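家庭用太陽光発電と蓄電池の上手な使い方 ― 日々の暮らしでできる工夫

Kinton住まいのエネルギー相談室
2020年4月19日(日曜日)

当相談室では、太陽光発電設備と蓄電池を設置されたご家庭から、日常の運用に関するお問い合わせを多くいただいております。本ページでは、設備の増設や工事を伴わずに実施できる事項をまとめました。機器の設定変更にあたっては、必ずお手元の取扱説明書をご確認ください。

1 家事の時間帯を見直す
発電量が多くなるのは、晴天日の午前9時から午後3時までの時間帯です。洗濯機、食器洗い乾燥機、炊飯器など、予約運転のできる機器はこの時間帯に終了するよう設定します。複数の機器を同時に運転しますと、発電量を超えた分は系統からの購入となりますので、開始時刻をずらしてください。アイロンがけや掃除機の使用も、日中にまとめることをお勧めいたします。

2 給湯の沸き上げ時刻
電気給湯機をお使いの場合、工場出荷時の設定では深夜に沸き上げを行う機種が多く見られます。翌日の天気予報が晴れであれば、沸き上げの一部を昼間に移すことで自家消費を増やすことができます。ただし、ご契約の料金プランによっては夜間のほうが有利な場合もあります。検針票で昼夜の単価を比較のうえご判断ください。

3 蓄電池の残量設定
停電への備えとして、放電を停止する下限値を15パーセントに設定されているご家庭では、台風の接近が予想される前日に限り、この値を引き上げてください。通過後は元の設定に戻します。戻し忘れのご相談が毎年寄せられております。冷蔵庫の横など見やすい場所に、変更した日と元の数値を書いた紙を貼っておくと確実です。

4 表示モニターの確認
室内モニターの数値は、2週間に一度、同じ曜日に記録してください。晴天が続いているにもかかわらず発電量が前回より大きく下がっている場合は、パネルの汚れ、落ち葉、周辺の樹木の影などが考えられます。屋根の上での作業は大変危険ですので、ご自身で行わず、施工店へご連絡ください。2月の積雪後に発電量が戻らないときも同様です。

5 蓄電池まわりの整理
屋内設置型の蓄電池の吸気口および排気口の前には、物を置かないでください。掃除の際は電源部に水をかけず、乾いた布で外装のほこりを拭き取ります。洗剤、溶剤の使用はお避けください。異音や異臭に気づかれた場合は、清掃を中止し、販売店にご相談ください。

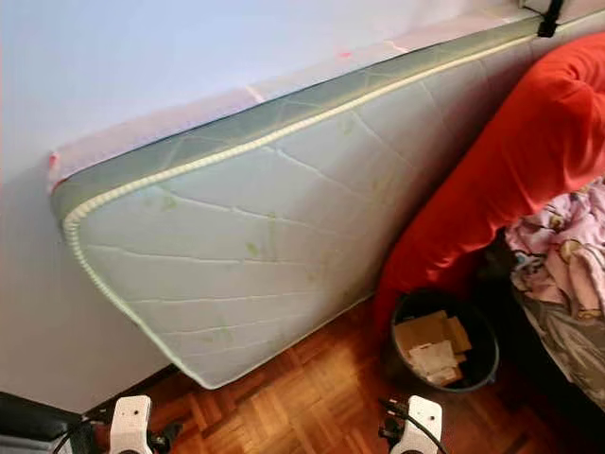
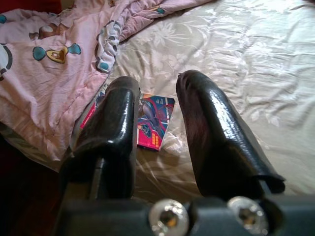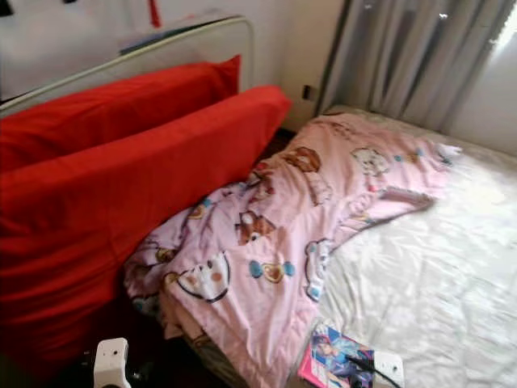
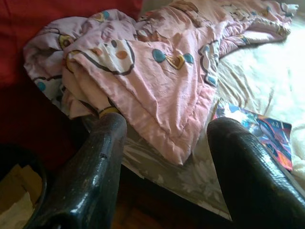
6 寝室の電力を抑える
夜間の消費電力は蓄電池の残量に直接影響します。冷暖房の設定温度を見直すとともに、待機電力のある機器は就寝前に主電源をお切りください。電気毛布を使用される場合は、就寝前に寝具を温め、お休みになる際には切るか、弱に切り替えます。寝具のお手入れも、発電量の多い日中が適しています。1枚目の写真のようにマットレスを壁に立てかけておけば、両面に風を通しながら、側面や縁まで掃除機をかけることができます。充電式の掃除機は、使用後そのまま日中のうちに充電を済ませてください。布団乾燥機をお使いになる場合も、洗濯機の運転が終わってから始めますと、電力の重なりを避けられます。

7 売電から自家消費への切り替え
固定価格での買取期間が満了したご家庭では、運転モードの変更により、余剰電力を蓄電池へ優先して充電することができます。満了時期は電力会社からの通知に記載されています。通知を紛失された場合は、検針票のお客様番号をご用意のうえ、契約先の窓口へお問い合わせください。モードの名称は機種ごとに異なります。

本ページの内容に関するご質問は、当相談室の技術担当ギュラ・エルデシュ(Gyula Erdős)あてに書面でお寄せください。その際は、蓄電池の型式および設置年をご記入くださいますようお願いいたします。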